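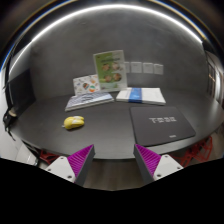 7 min read

Wed 27 May
By Conceição Azevedo, bindery notebook

Warped covers again, and what I tried with the paste.

I write this the same day so I do not forget the order of the things. The ledger for Lalton came out of the press this morning and the front cover was bowed outward, the corners lifting from the table when the book lies closed. The back cover is almost flat. Same board, same cloth, same paste, same afternoon of work. This is the part which annoys me.

For the colleagues who were not here on Monday: the book is the parish ledger, 403 pages, sewn on tapes, new case in gray cloth with the old leather label put back. The sewing is good and I do not want to touch it. Shabnam did the spine linings and they are very clean, the book opens well and stays open. The problem is only in the boards.

First idea was the grain. I cut both boards myself from one sheet of the Trulau gray board and I marked the grain with pencil arrows before cutting, as we agreed after the mistake in September. But the arrows are now under the cloth, of course. I took the offcut from the drawer and bent it both ways with my hands. The arrow on the offcut is right, it bends easily along the length and it resists across. So if I turned one board, I would have had to turn it after cutting, and the proportions of this book do not permit it, the board would not fit. Grain of board is not guilty.

Second idea, the grain of the pastedown. Here I am less sure. I used the cream endpaper from the flat file, the heavier one, and the last two sheets in that drawer were not in the same direction as the others. I tested a remaining strip: wetted one side with a sponge and waited for it to curl. It curled with the axis along the long side, so it is right for the back of the book. For the front I have no strip left, I threw it away on Tuesday evening when I swept. Please, from now on we keep one strip from each endpaper in an envelope until the book leaves the shop. I will write the name of the book on the envelope.

Kimie looked at the cover and asked a simple question: which side did I paste first, and how long did I wait? I pasted the front, closed it, put it under the weight, and then the telephone rang and it was the man about the delivery. When I came back I pasted the back and put everything in the press together. So the front had a rest under a small weight for maybe the length of one long conversation, without blotters, and the back went to the press immediately with fresh blotters. She thinks the front pastedown had time to expand much more before it was held. When it dries it shrinks, and it should pull the board inward. But ours goes outward! So the cloth side is pulling more than the paper side. We talked about this a while and I must say I did not convince her and she did not convince me.

What we both accept is that the cloth was pasted too wet. I made the paste thinner than usual that day, it was easier to brush on such a large area, and the cloth drinks a lot.

Tests of this afternoon

I made small sample cases with pieces of the same board, each one the size of a postcard. The paste is the usual wheat starch, cooked in the small pot, sieved, left to cool with a paper circle on the surface. The mix is the paste with some of the Kivlow white glue stirred in. I weighed the cooked batch before I divided it, 291 g with the jar subtracted. I put the number here for Karthikeyan, who wants to know how much we lose in the sieve.

Sample A, thin paste on the cloth, nothing inside. Bowed outward in a very short time, as expected. It looked like a roof tile.

Sample B, thick paste on the cloth, nothing inside. Bowed also, but slower and less.

Sample C, mix on the cloth, nothing inside. The least movement of all. The cloth is however a little stiff at the turn-in and I do not love the feeling of it in the joint.

Sample D, thin paste on the cloth, then a lining of thin kraft paper on the inner side of the board, pasted with the same thin paste. It started to come back while I was looking at it. It went in the press with the others and I will read it tomorrow.

Sample E, the same as D but with the kraft lining in the wrong grain direction, on purpose. Ugly. It twists from one corner to the other. I keep it on the shelf for the apprentices because it teaches more than my explanation does.

I know that a fair test would have all of them dried the same number of hours, and that I did not do so with A, because I pulled it out to show it to Shabnam and then forgot to put it back under the boards. I note it so that nobody takes the result of A too seriously.

Something about the brush also. The large round brush holds so much paste that the first stroke is always a flood and the last stroke is almost dry. I would like to go back to the flat one for cloth. The flat one has lost some hairs and they stay in the paste, you have to pick them out with the tweezers, but the layer is more equal.

What to do with the ledger

Option one is to humidify the front cover from the inside and press it again between fresh blotters, change them often, and hope. It costs nothing but patience.

Option two is to lift the pastedown, line the board with kraft in the right direction, and put a new pastedown. This is the correct repair. The endpaper will not survive the lifting, so we need a sheet from the same batch, and there I am worried, because the Nair order has taken most of that drawer. I asked Parvathi to look at the shelf in the back store. She found one full sheet and one with a brown stain in the corner. The stain can be cut away if I place the board template carefully.

I prefer to begin with option one and give it until the end of the week. If on Friday the corners still lift, I will do option two and telephone to Lalton to say it will be late. They were kind about the last delay, I do not want to use up all their kindness.

Other things from today, short

The display table by the gray wall: the green and white booklet, the one with the four round portraits on the cover, can stay there standing up. The white card with the small colored drawings leans back beside it. When you move them, please hold them by the edges, there was paste on everybody's fingers this week, mine included.

The edge of the bone folder, the long one, had a small nick and it was leaving a shiny line on the cloth. I sanded it with the 800 paper, with a few drops of water, and then rubbed it on a piece of scrap leather. It is smooth now. If you find a shiny line on your work, look at your folder before you blame the cloth.

The board cutter is not square. I noticed it when I put two offcuts back to back, the difference was 2 mm over the full length of the blade, which is too much for a case. Karthikeyan loosened the guide and set it again with the steel square, and we cut a test piece and turned it over. Good now. He wants to put a drop of paint on the screws to see if they move by themselves. I said yes, but a dark color please.

The paste jar in the refrigerator with no label was thrown away. It smelled. If it was your special recipe, I am sorry, write the date on it the next time.

Question for Kimie: you said that in your old workshop they pasted the pastedown, waited, and pasted it a second time before closing. Does the second layer go on when the first is still shiny, or after it becomes matte? I tried it once after it was matte and I had small bubbles near the spine.

To do tomorrow: change the blotters in the press first thing in the morning, before coffee. Open samples B to E and draw the curve of each on squared paper, with the edge of the sample as a template. Cut the kraft lining for the front board even if I hope not to use it. Order more cream endpaper and ask the supplier, in writing, which is the grain direction.

This site uses cookies to remember your settings. Accept | Decline

Contact the bindery | © The bindery notebook and its authors | Back to top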